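Dasier Notes
Start Posts Projects Reading Contact
Start > Posts > Simulation > Randomizing the kitchen, part two

In my last post I wrote that the policy learned in our small simulator, Hola, was very good at one kitchen and very bad at all other kitchens. Ülle Žukauskas wrote me an email the same evening. She asked if I had changed the camera position during training, or only the textures. I had changed only the textures. I am a little ashamed of this, but I write it here so that other people can save the time.

So for the last 12 days I have worked on the viewpoint. The task is the same as before: the Franka arm must grasp one small object on the counter and lift it. For each episode I now pick one of 18 camera poses, and the policy (I call it Milo) gets the picture from this camera and the joint angles. It does not get the position of the object.

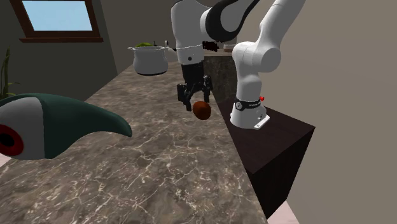
Two viewpoints of the reddish-brown object, with the gripper close to it in both.

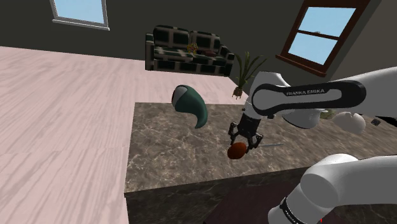

My first idea was to change the camera in every step, and this was a mistake. The loss went down very slowly, and the arm learned to stop above the counter and wait. When I kept one camera for the whole episode, the training became calm again. I also had to make the batch bigger, so that each update sees several cameras together.

For the test I kept 4 camera poses away from the training. The old policy could lift the object from none of them. The new one lifts it in most of my trials, but it still closes the fingers too early when the camera is low. I think the depth is hard to guess from there. Maybe a second image would help, but then I must change the network, and I want to first understand what the small one can do.

One practical thing: save the camera pose in the log of each episode. I did not do it in the first 10 runs and I had to repeat them all.

Next I will try the Kurek scenes, where the counters have a different height. The configuration files will go on the projects page in June, after I clean them up.

This site uses cookies to remember your settings. Accept Decline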